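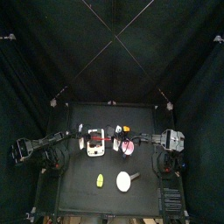
Figure 2. Enclosed workcell with two arms mounted on opposite sides of a black tabletop.

4.2 Housing and help at home

We compared answers from two districts, Cirstead and Bradden. Of the 1068 households that returned the form, 580 had at least one member aged 75 or over. In both districts most of these people wished to stay in their present home, and few had made any changes to it. Grab rails in the bathroom were the most common change, followed by a second banister on the stairs.

Bradden has more bungalows, and fewer people there named stairs as a problem. Steps at the front door were mentioned equally often in both places. Tenants were less likely than owners to have asked for work to be done, a pattern also found by Skjelbred in the Gevik survey. Several wrote that they did not know whether the landlord or the council should be asked.

Paid help was mostly for cleaning and shopping. Help with cooking was rarer and came mainly from family living nearby. We did not ask what households paid for it, so cost is left out of the model in Section 5.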